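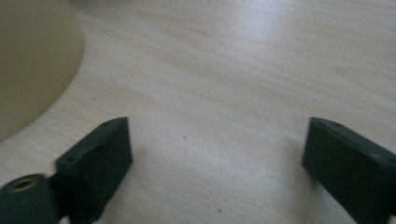
Hinge day. The left pincer has been dropping since breakfast, and by dropping I mean that it lets go of the idea of being closed the moment I stop squeezing. I blamed the spring, then the printer, then Emerson, who wasn't even in the workshop yet. The fingers themselves I'm pleased with. Dark, blocky, flat on the inside where they meet the goods, with the screw holes along the top edge where I can get a driver at them without taking the whole thing apart. The fitting down at the left end has its brass-colored ring in straight this time. The last one went in like a bad tooth and stayed that way until I drilled it out and took half the wall with it.

Coffee, then a proper look. There's a pin that runs through the knuckle and it's supposed to turn in one half and stay put in the other. Mine was turning in both. I'd reamed the holes 2 passes each, on the advice of a forum person who signs himself Janonitz and who has been wrong about everything since I started reading him in October. I keep reading him. His posts are very well laid out.

Fixed it with a wrap of tape, which will hold until it doesn't. Wrote TAPE on the list under the heading Permanent.

Emerson Miranda turned up at 10 with a bag of screws from Figueroa, the hardware place, who no longer sell them singly. So now we own a great many M3 screws in a length neither of us needs. He picked up one gripper, opened and closed it, said "huh," and put it down. I've known him long enough to know there are two kinds of huh, and I spent a good part of the morning working out which one I'd been given.

He wanted to know why we don't motorize them first and practice later. We've been over this. If I can't pick a thing up with the fingers in my own hand, with my own eyes and my own wrist behind them, then a motor is going to fail at it too, only louder and at more expense. The arm (working name Flollholm, after a shelf we both hated) can wait till the hands know what they're doing. He said that was very wise and then asked if he could have the tape.
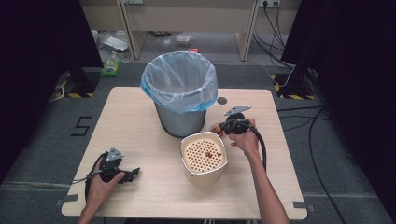

Both hands busy, cream container up front, wastebasket at the back with its blue liner.

Holding one in each hand is a humbling business. I've used my thumbs for a good many years and would have called myself competent. With a claw in each fist I have the fine control of a person in oven mitts. The left one wants to point right, the right one wants to point wherever the cable would like it to, and the cable has opinions. It comes down along my forearm and tugs whenever I reach. Emerson suggested a clip. I suggested he make one. There is no clip.

The marker plates on top are better than the last set, which I made from cardboard and which wilted. These stay up. I'd like them a finger's width farther back so I stop trying to look through them, but moving them means moving the bracket, and the bracket is the one part of this whole build that went right first time, so I'm leaving it alone out of respect.

Also noted: I have to stand up to do this. I tried it sitting down and my elbows had nowhere to go.

Lunch was a sandwich over the sink. Emerson read me the manual for the Zisix servo, the translated version, in which we are told to "avoid the torque of sadness." We've both been avoiding it all week with mixed results.

After lunch, finger pads. The question is whether to leave the inner faces bare or stick something grippy on them. Bare is neat and they look finished, and I'm vain about that. Grippy would probably work.

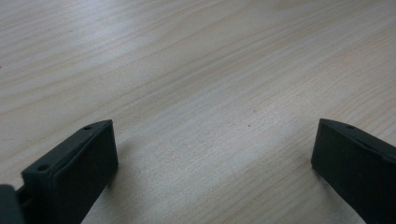 I put it off by measuring things. Opened them as wide as they go, closed them, opened them again, and wrote the gap down in the notebook, then found I'd written it down last week too with a different number. One of those was taken with the calipers and one was taken with the ruler that starts a bit before zero. I haven't labeled which. Past me is a colleague I would not hire.

The opening is plenty for what I have in mind. It's the closing that needs work. The tips ought to meet flat and mine meet at the top first, so anything thin gets pinched at one end and swings. File a little off, check, file a little more. I did 17 strokes on the left one and then got nervous. You can always take more off. I said that out loud, and Emerson said his uncle used to say it about hair.

Better after filing. I wouldn't say good. A pencil stays level for as long as I can hold my breath, and I am not a swimmer. 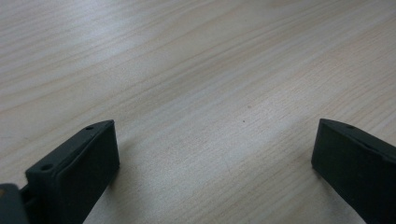
Open wide, over the pale table. Note the speck.

I went after that speck for longer than I'd like to put in writing. It may be a fleck in the wood, in which case I have been trying to pick up a piece of the table.

Emerson went home at four with the good calipers in his jacket, which I only noticed at five. Texted him. He replied with a thumbs up, which could mean anything.

For tomorrow: proper pin for the knuckle. Clip for the cable (E., in theory). Decide on pads. Ask Figueroa if they'll take back the screws. Throw out the ruler, or at least write on it.

The tape is holding.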